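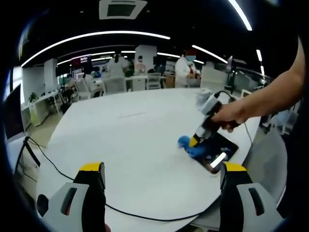

¿Con qué se limpia la pantalla de una tableta? Con un paño suave, en pasadas rectas y sin apretar.

Noviembre, última hora de la tarde. Mesa redonda blanca. Paño azul sobre la tableta negra; queda un reflejo fuerte en una esquina y cuesta juzgar el cristal. Cambiar el ángulo de la luz.

Halima Wanyama pide 15 minutos por mesa. Me parecen muchos. Pendiente: recoger el cable negro que cruza el tablero, pedir 2 paños más a Drustton y regar la planta.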